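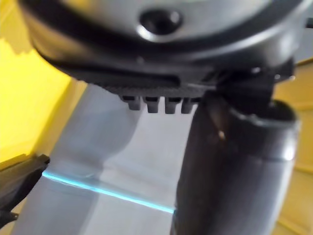
Updated Mar 20, 2025

# Keeping medicines in order at home

In many homes in Girness the medicines live in three places at once: some in the bathroom, some in a kitchen drawer, and the rest in a bag that came back from the last holiday. I kept them so for many years myself. After we moved to the smaller flat on Dunleavy Road I had to make one place for everything, and these are the habits that stayed.

I am not a pharmacist. For questions on what to take, how much, or what goes together with what, please ask one. This page is only on storing, sorting and throwing away.

## Choosing the place

The bathroom cabinet is the usual place and it is a poor one. Every shower fills the room with steam, and tablets do not like moisture. The cupboard over the cooker is also poor, for the heat. Many packets say "store below 25 degrees", and a kitchen shelf near an oven passes this easily when you bake.

Good places are:

- the top shelf of a bedroom wardrobe
- a high cupboard in the hall, away from the radiator
- a lockable box on a shelf that children cannot reach, even with a chair

If small children come to your home even sometimes, choose the lockable box. Grandchildren are quick. A cap that is called child-resistant is slower to open, but it is not a lock, and some children open it before their grandmother does.

Medicines that must stay in the fridge go on a middle shelf, in a closed plastic box with the name on it. Do not put them in the door, where the temperature changes each time somebody takes the milk, and do not push them against the back wall, where they may freeze. If one has frozen, do not use it before you have asked the pharmacy.

## Which box to buy

I have the medium box from Sulley, with a combination lock of 4 numbers. Before it I had one with a small key, and the key was always in the other coat. The box should be large enough that the packets stand upright with the names facing you. When they lie flat in layers you will only ever use the top layer, and buy again what is sleeping underneath.

A box which is transparent is practical, but I prefer one that is not. Visitors do not need to read what we take.

Keep bandages, plasters and the thermometer in a different box, without a lock. When somebody cuts a finger you do not want to search for a number.

## Leave everything in its own packet

It is tempting to throw away the cardboard and save space. Please keep it. The name, the strength, the expiry date and the batch number are printed there, and often the label from the pharmacy is stuck there too. A blister strip cut into pieces can lose its date completely.

The leaflet should stay inside. If it will not fold back (mine never do), put it flat behind the packets, or put an elastic band round both.

Do not mix tablets from two old bottles into one new bottle, even if they look the same.

For bottles, eye drops and creams, write the day of opening on the label with a waterproof pen. Many eye drops must be thrown away four weeks after opening, even when the printed date is still far off. The leaflet tells you the time for yours. A pen tied to the handle of the box with a piece of string helps more than good intentions.

## The weekly tray

A tray with 7 compartments is very useful for a person who takes several tablets each day. Some advice from our use:

1. Ask the pharmacy first if your tablets may leave the blister. Some of them spoil in the open air.
2. Fill the tray at a table with good light, and with the television off.
3. Put one packet away before you open the next.
4. Do not leave the tray on the windowsill or beside the kettle.

The lids on cheap trays become weak after a year or so, and then one day the tray falls and you have a mixture on the carpet. If you are not sure what is what, do not guess. Collect the tablets, take them back, and ask for help.

Wash the tray with warm water and a little soap, and dry it fully — also in the corners — before you fill it again. I leave mine open overnight.

## Sorting, twice a year

I sort in June and again before Christmas. Put a towel on the table and take everything out. Make 3 heaps:

- in use, and in date
- in date, but for a treatment that is finished
- out of date, or without a readable label

The first heap goes back in the box. The third heap goes to the pharmacy. The second heap is the difficult one, as people do not like to waste. Plain things such as a remedy for heartburn can stay. Antibiotics that are left over should not be saved for the next sore throat, and strong painkillers after an operation should not wait in a drawer for years. They go also to the pharmacy.

Look in the handbags, the car, the bedside table and the suitcase too.

## Throwing away

Do not pour liquids into the sink and do not flush tablets. The pharmacy in Morken Street takes old medicines over the counter, and most others will do the same, but telephone first if you have a large bag. They like it when the cardboard and leaflets are taken off, so that only strips and bottles come in. At this moment you may throw the cardboard in the paper bin, after you have crossed out your name with a thick pen or torn off the label.

Needles and lancets never go in this bag. They need the hard yellow container, and it has its own collection. Ask where yours is returned.

Inhalers should be kept out of the normal rubbish as well. Ask for them at the same counter.

## Do not lend

A neighbour has a bad back and you have a packet that helped you. I understand the wish. But prescription medicine was given to one person after questions were asked, and the neighbour was not asked these questions. In many cases it is also against the law to pass it on, also when no money is paid. Make her a hot water bottle and give her the telephone number of the surgery.

## A list on the inside of the door

We have a sheet of paper on the inside of the wardrobe door, with the name of each medicine, the strength and when it is taken. When something changes, I cross it out and write the new one below, and when the sheet becomes ugly I make another. A copy is folded in my purse. Allergies are written at the top in capital letters.

Put the number of your pharmacy on the same sheet, large enough to read without glasses.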